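April 26, 2023

Boiler pressure at 1.4 bar this morning, which is where it should sit when cold. Yesterday it had dropped under one again, so the expansion vessel is the next suspect. I drained the system side, checked the valve with a tire gauge and found almost no air charge left. Pumped it back up with the bicycle pump and refilled slowly. I will read the gauge again at bedtime and at breakfast and write both down before deciding anything.

The gas meter went in the book as 2,398. Units are cubic meters on this one, unlike the old meter at Daresell, which was in hundreds of cubic feet and caused a year of wrong arithmetic. The estimated bill was higher than the real reading, so I sent the correction in through the website. The form rejected the comma. It accepted the number without it.

Radiators next. The back bedroom has been slow to warm up all winter. I had assumed air, but bleeding it produced a half-second hiss and then water, so there was hardly any air to speak of. With the heating on, the flow pipe was hot within four minutes and the return stayed lukewarm. The lockshield valve was open only a quarter turn. I opened it to one full turn and the return pipe began to catch up. The hall radiator, nearest the pump, was fully open and has obviously been taking most of the flow. Closed it down to half a turn.

The method I am using is the usual one: start with all the lockshields open, note the order in which the radiators get hot, then throttle the fast ones and leave the slow ones alone. It is tedious. Each change needs the system to settle before the next reading means anything, and the sun came in at the front after lunch and spoiled the living room numbers completely. I have left that room for an evening.

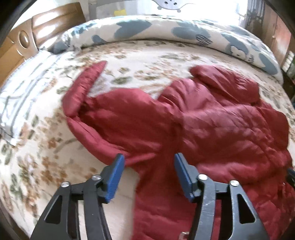
Branislav Hájek called at two about the thermostat. His view is that the flow temperature matters more than any amount of fiddling with valves, and that most people leave the boiler set far too high. Mine was at 70. He runs his lower, but his house in Pletesham has bigger radiators and a floor slab that holds the heat overnight, so the comparison only goes so far. I have turned mine down to 60 and will see whether the back bedroom can still reach temperature by seven in the morning. If it can't, it goes back up in steps of two degrees.

He also asked whether I had looked at the bypass valve. I had not. It is behind the panel under the stairs with the old paint tins in front of it. The scale is worn off the cap, so I marked the present position with a pencil line before touching it, then left it where it was. One change at a time.

Draft survey, done with a stick of incense, windows shut and the kitchen fan on high:

Front door, bottom edge – strong pull, smoke went flat.
Front door, hinge side – nothing.
Letter slot – moderate, brush missing on one half.
Loft hatch – strong. The foam strip has gone hard and no longer touches the frame.
Back bedroom window – slight, at the latch only.
Bathroom window – nothing.

The loft hatch is the worst of them and the cheapest to fix. I measured the four sides and there is enough self-adhesive foam left on the roll from September to do it. The door needs a proper threshold seal. The hardware store in Fladton lists one at 90 centimeters that can be cut down with a hacksaw, and I will get a letter slot brush on the same trip.

The pipe insulation in the loft is in better condition than I expected. Two elbows are bare where the tape has let go, both on the cold feed. Put new tape on one and ran out. Added tape to the list.

Moussa, the firm that did the boiler last time, wrote back about the annual service. They can come in the second half of next month, morning only. I said yes and asked them to bring the flue analyzer, as the last sheet had the combustion reading left blank. I also asked if the vessel charge could be checked with a better gauge than mine.

Evening readings, outside temperature 8. Hall 19.5, kitchen 20, back bedroom 18.5, bathroom 20.5. The bedroom is up a full degree on last night with the door closed, although last night was slightly colder outside. Boiler pressure 1.6 with the heating running.

Incense smell still in the hall. Aired it for ten minutes after taking the readings.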